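Re: [stumon-data] Garden set, how many episodes before we retrain

From: Marjan Tehrani
Date: 2021-05-20
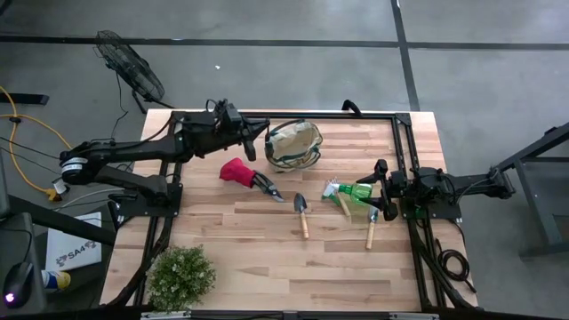

Garden set, both arms over the table, bag at the far rail.

Nima Hashemi wrote:
> We have 524 episodes of the garden set on the server. The plan said 600.
> Can I start training on what is there, or do you want the full count
> first? Also, are the episodes with the trowel handle pointing away from
> the operator meant to be in the same folder?

Start with the 524. The last training run on the kitchen set changed very little after 900, and the garden set has fewer object types, so a first pass now will tell us where the gaps are.

Same folder, yes. Handle direction is in the metadata field "pose_start". Do not split on it.

Two things to fix before the next batch:

1. The spray bottle. In 198 of the episodes it starts upright. The task sheet says on its side. Keep the upright ones, but tag them, and record the rest to the sheet.

2. Glove grasps. The right arm has hardly any. Parisa has been using the left arm for the glove every time, and the policy will learn that as a rule. Please alternate by episode number, odd left, even right, and move the glove toward the right rail for the even ones.

Shears stay closed at the start of every episode. If they spring open during a grasp, finish the episode and mark it "partial". Do not delete it.

Zohreh has the new split script. It goes in before the June run.

Marjan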